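# The pattern comes back

Verna Montoya sold plain white tile for most of her working life. Builders bought it by the pallet, and homeowners took what the builders gave them. Her store in Adden carried 104 kinds of tile last April, and she says more than half of them now have some kind of pattern.

"People used to come in and ask what would be easiest to sell the house with," she says. "Now they ask if I have stars."

She does. The star is an old shape in tile, and it comes and goes. So do dots, waves and small grids, usually in gray on white, which customers pick when they want a pattern but are nervous about color. Montoya tells them to take a few samples home and live with them for a week. Many bring back the boldest one and order it.

Cost is part of the story. Cement tile is heavy, needs sealing and takes a patient installer. Printed panels and peel-and-stick sheets go up in an afternoon, and renters can take them down again. A small kitchen wall in cement came to $4000 at Grarkine, a design shop two streets over, with labor. The same wall in printed sheets was a fraction of that.

Montoya was slow to stock the sheets. The early ones curled near the stove, and the repeats didn't line up at the seams. She carries seven designs now and still checks each new roll by laying two pieces side by side on the counter.

Florals are moving too, though mostly on things that can be put away: table covers, shelf liners, drawer paper. Tulips sell well in spring and then keep selling. Buyers seem less worried than they once were about matching, and a soft pink print may end up next to hard gray geometry in the same room. Montoya thinks it works as long as one of the two stays pale — she has a flowered cloth on her own sample table.

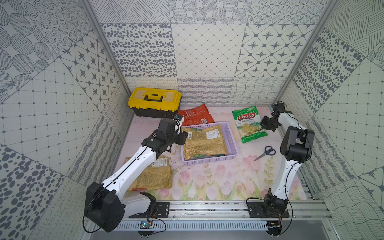
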